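Local road races should stop handing out cutoffs like favors
2024-04-29

The Lamness half marathon had 126 finishers this year. Six more runners crossed the line after the clock had been taken down, and their names are not in the results.

I think they should be.

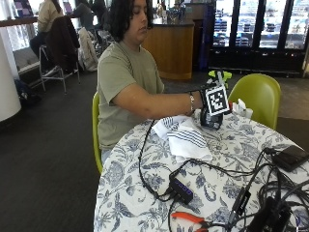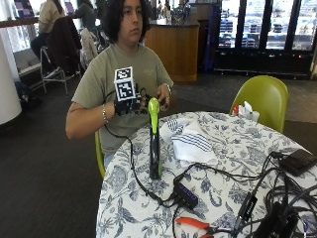

At the round table, in a short-sleeved T-shirt.

The rules gave a time limit, and I have no quarrel with time limits. Roads have to reopen. My complaint is that the limit was moved. The race sheet said three hours. On the morning, runners were told at the start that it would be 17 minutes less, and those at the back of the pack did not hear it.

Kamala Pillai was one of the six. She has run Lamness every year since it began and trained for this one from August on. She kept to the pace she had planned and finished inside the printed limit. The results page says she did not run.

Eoin Nic Giolla, who times the race, told me a late finish holds up the prize giving. I accept that it does. The prizes can go ahead while the last runners come in, as they do at Ernau, where the clock stays up until the final walker is home. Last year that was 21 minutes after the top three had their medals.

Entry fees are the same for everybody. A slow runner pays for the chip, the water and the marshals just as a fast one does, and should get a time for it.

The club can fix this year's results with one edit to the page. For next year, print one limit and keep to it. If the road permit changes, email everyone who has entered before race day.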